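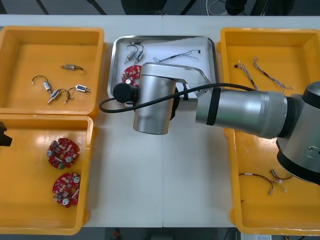
**Bandine cell, student kitting project: pre-run check, 3 September 2019**

Fill in before the arms are enabled. Anything marked "open" goes to the Olmedo group.

- [x] Emergency stop tested from both sides
- [x] Table panels level at the seam
- [x] Steel tray liner flat. *Comment: change the liner if it lifts at a corner.*
- [ ] Speed cap set to 46 per cent. *Open: controller resets on restart.*
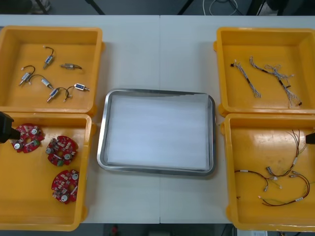 *Start layout: valves and boards left, harnesses right, tray clear.*

- [x] Valve leads inside the bin rims
- [x] Boards handled by the edge only
- [ ] Harness bins sorted by type. *Comment: long strands catch on their neighbours. Lay them out singly before the next run.*

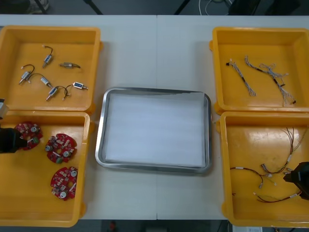

- [x] Grippers opened and closed 14 times, no load
- [ ] Cables on the floor taped down. *Open.*

Next full inspection: November.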